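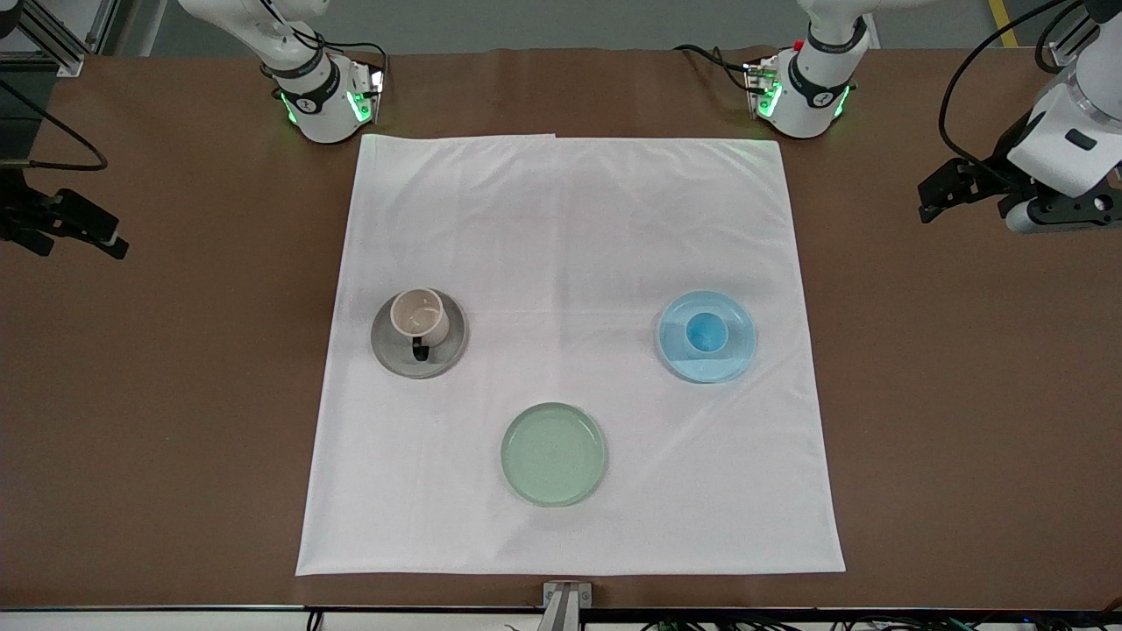 Odd cups and a white cloth: an afternoon with Adhiambo Lema

Adhiambo Lema does not own a matching tea set and has stopped looking for one. When people come for tea she spreads a white cloth over the brown table, puts out whichever cups and saucers she feels like using, and fills in with plates from the shelf. A white mug with a black handle goes on a grey saucer. A blue cup goes on a light blue one. A pale green plate is for whatever there is to eat.

She has been buying and lending crockery for twelve years, first for family weddings and then under the name Sillwood, which hires out tableware for parties, funerals and village halls. The stock stands at 662 pieces. I asked how she knew the number so exactly.

"I did the stock list in September," she said. "It was 662 then and I haven't bought anything. I've picked things up and put them down again."

She started with a box of plates from her aunt, Akinyi Muriithi, who was moving into a smaller flat. Most were from two different services, both incomplete. Lema used them for a cousin's engagement party and was asked to bring them to another one a month later. After the third party she began charging.

"It was only petrol money. Then somebody wanted 100 cups and I had 40 or so, and I had to decide if I was doing it or not."

She was. The first large purchase was from a café called Clerna, which was closing and wanted everything gone by four in the afternoon. She came away with 133 saucers and far fewer cups. That is the usual way round, she says. Cups get dropped and lose their handles, and the saucers are left behind.

"So you have all these saucers. You can throw them out or you can put something else on them. A mug is fine on a saucer if the well is wide enough. It doesn't have to sit dead in the middle."

I asked whether customers mind. Some do. A few have asked for plain white throughout, and she keeps a set of that for them, with the name Wendt on the underside. It goes out less often than she expected. Most people who ring have already decided they want a mixture, though they tend to worry about it on the day.

"They ring me up and say, the blue ones don't go with the green ones. I tell them to put the cloth down first and then look again. On a bare table you see every difference. On white it settles down."

Her cloths are all white and all square, and she irons them only when a customer pays for it. At home she smooths them out by hand and leaves the edges as they fall. Her business partner, Hamisi Kariuki, takes a stricter view. He came in halfway through our talk with a crate of side plates and joined in from the doorway.

"I would iron them," he said. "I'd iron every one."

"He has never ironed one," Lema said.

Kariuki looks after deliveries and packing. Plates travel on their edges with a sheet of paper between each pair. Saucers go in flat stacks of ten, and cups go in the divided crates that wine merchants give away. He used to wrap cups one at a time and found it took most of a morning to unwrap them at the other end, with the hosts standing there wanting to help. Breakages have not gone up since he stopped.

Stains are a separate matter. Tea leaves a mark in a pale mug, and a faint tan one will come back however often you scrub it. Lema uses bicarbonate of soda on a damp cloth for the hire stock and lets her own mugs be.

"If it's clean, it's clean. A bit of colour in the bottom of a mug means someone drinks out of it. For hire I'll get it off, because people have paid. Mine I just wash."

She is more careful with glazes. Shiny saucers show scratches, particularly the dark and metallic ones, and she will not have them stacked without paper. She also checks how a piece looks from above, standing up, as a guest would see it on reaching the table. Some cups she liked on a shelf looked like nothing from there. Others came up well. A deep blue cup on a paler saucer is one of her favourites - the two colours are close enough that people assume they were bought together, and she doesn't always correct them.

I asked her how she would lay a small tea for two, for someone who had never done it.

"Cloth first. Then the two saucers, one each side, with room between them. Then the cups. People put the cups down first and then chase them about with the saucers. The plate goes at the front where you can both reach it. Leave it empty until the kettle's on or somebody will have eaten the lot."

She turns mug handles towards the person sitting down, unless she knows they are left-handed or fussy, in which case she lets them turn it themselves. She does not put out teaspoons unless sugar is wanted. Flowers she can take or leave, but not tall ones.

The next job is a lunch at Garura, a community garden, where the organiser, Leopoldo Ochoa, has asked for cups and plates for 100 people and has said he wants no two neighbours to have the same colour. Lema thinks it can be done with the plates. She is less sure about the cups, and Kariuki has said he will not be the one walking round swapping them.

Her friend Akinyi Langat is baking for the same lunch and has been to the house twice to choose serving plates. She keeps going back to the pale green ones. Lema would like to hold those for the fruit.

"We'll see who gets there first in the morning," she said, and went to put the kettle on.

Sillwood takes bookings by telephone. Crockery is to be returned rinsed, and there is a small charge for anything that comes back in pieces. Cloths can be returned unwashed.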